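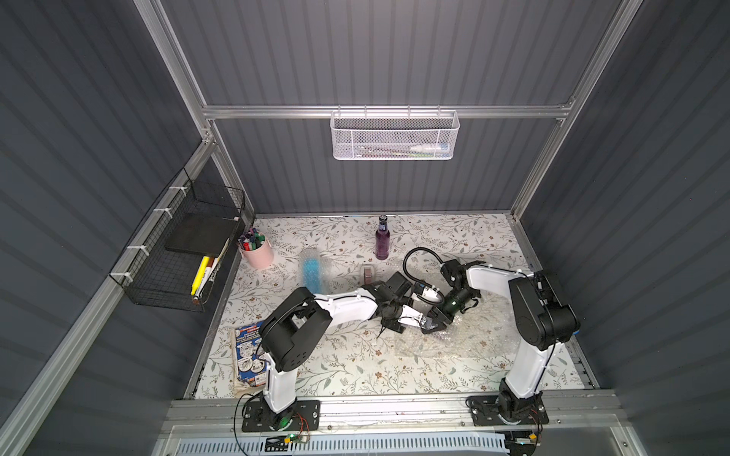
List: Renasley Swap & Send
Subject: Re: glass bottles in the mail, how much bubble wrap?
Date: Wednesday, December 12, 2018

Hi all,

Catching up on the digest with a cup of tea and a sore back, so forgive me if somebody has already covered this. The question was:

> I have two glass bottles to send to my swap partner for the
> winter round and I've never mailed anything breakable. The
> post office sells those little padded envelopes but I don't
> trust them one bit. Do I wrap the bottles together or one at
> a time? And is there any trick to the tape? Mine always ends
> up stuck to itself, or to me. I have a roll of the small
> bubble stuff from Jarico and one box from last year.

One at a time! Please, please, one at a time. I wrapped two jars together for the February round (the year I drew the partner out in Nanel, 200 miles of bad road) and they knocked against each other the whole way. She got a very nice box of blackberry syrup and splinters. I still feel bad about it.

I've been sending bottles since the list started and I'm fussy about it, so take what's useful and skip the rest. I do all mine on the kitchen table with the flowered cloth left on, because glass slides around on bare wood and makes me nervous. Everything else gets pushed to the back or the side, markers in their cup, tape where my left hand can find it. Then I spread the wrap out flat, the whole sheet, before a bottle goes anywhere near it. If you try to feed it off the roll with one hand and hold the bottle with the other you'll end up with the kind of tape trouble you're describing.

Bubbles in or bubbles out, people will fight you on this. I go bubbles in. Marty's, where I buy my boxes, has a sign up saying the same thing, for whatever that's worth.
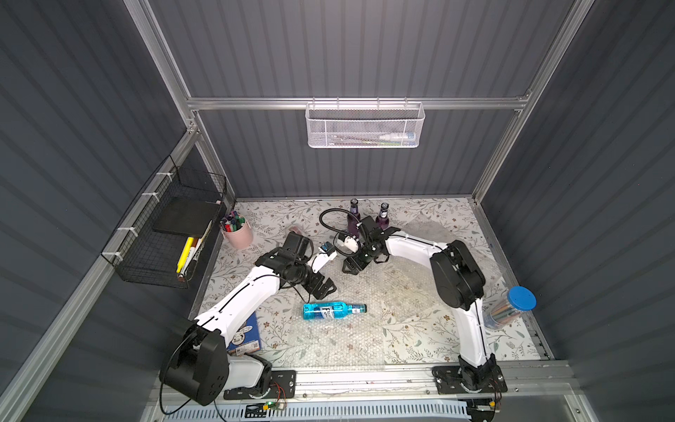

WRAPPING THE BOTTLE

Lay it on its side at one edge of the sheet, a little in from the end so you have extra to fold over the base. Check the cap first. Give it a good hard twist and put a strip of tape over it if there's liquid inside, and if it's anything colored I'd put the bottle in a zip bag too (purple does not come out of a cream tablecloth, ask me how I know).

Roll it snug but don't strangle it. You want those bubbles still puffed up when you're done. I go around 4 times for a plain bottle and more for anything thin in the neck. Fold the bottom over as you'd do the end of a burrito, tape it, then gather the top and tape that. The neck is the part that snaps, so I usually cut a narrow extra strip and wind it around there until the whole thing is the same thickness top to bottom.

For the tape, tear off three or four pieces before you start and hang them off the edge of the table by one corner. That was my mother-in-law's method and I have never found a better one. The little desk dispensers are fine for closing up the wrap. They are NOT fine for the box. Get the wide packing tape for that.

THE BOX

Bigger than you think. I like two fingers of space on every side, stuffed tight with newspaper, and a folded piece of cardboard standing up between the bottles. Close it and shake it. If you hear anything at all, open it back up and add more paper. My last one weighed in at 40 ounces and a good part of that was the Sunday paper.

Write the address on the box itself as well as on the label, labels do come off. Marker, big letters, two sides.

Oh, and about the Jarico roll, the small bubbles are okay but you'll need more layers than with the large. I bought the 110 foot roll of large in the fall and I'm nowhere near the end of it, so if you're anywhere near Renasley before the mailing deadline I'm happy to cut you a few yards. Just write me off list, I'm home most afternoons.

Does anyone still have the customs form instructions from last winter? Mine has vanished and I've got one going to Canada.

Happy wrapping!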